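Courses > Food Science Basics > Unit 4 > Handout: Citrus Peel

Unit 4 handout: What is in a citrus peel
Instructor: Ravinder Marchand

Read this before the lab. The peel of a citrus fruit has two layers. The outer colored layer is the flavedo, or zest. The white layer under it is the albedo, or pith.

Flavedo
Holds the oil glands and the color. The dimples on an orange mark where the glands sit. Most of the oil is limonene. Bend a strip of peel and the glands burst – keep it away from your eyes.

Albedo
Spongy, high in pectin, often bitter. Marmalade makers cook it with the juice so the pectin can set the batch.

Color and ripeness
Skin color is a poor guide to ripeness. Oranges turn from green to orange when nights are cool. In warm climates a ripe orange may stay green. Sugar and acid in the juice are better measures.

Lab figures
Each group weighs out 700 g of whole fruit. Last December the Ouellet section got 124 g of zest and pith from one batch. Record your own weight to the nearest gram. Rinse the peel in 1000 mL of water before drying.

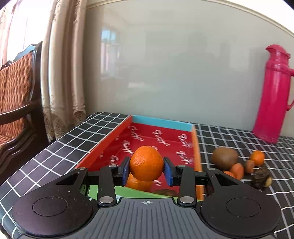 Page last changed: September 13, 2021

Terms to know for the quiz: flavedo, albedo, limonene, pectin, segment membrane. Spelling counts. Bring your lab sheet and a pencil, and tie back long hair.

Related handouts
Pectin and gels
Acids in fruit juice
Drying and storing peel

Contact the course office | Back to top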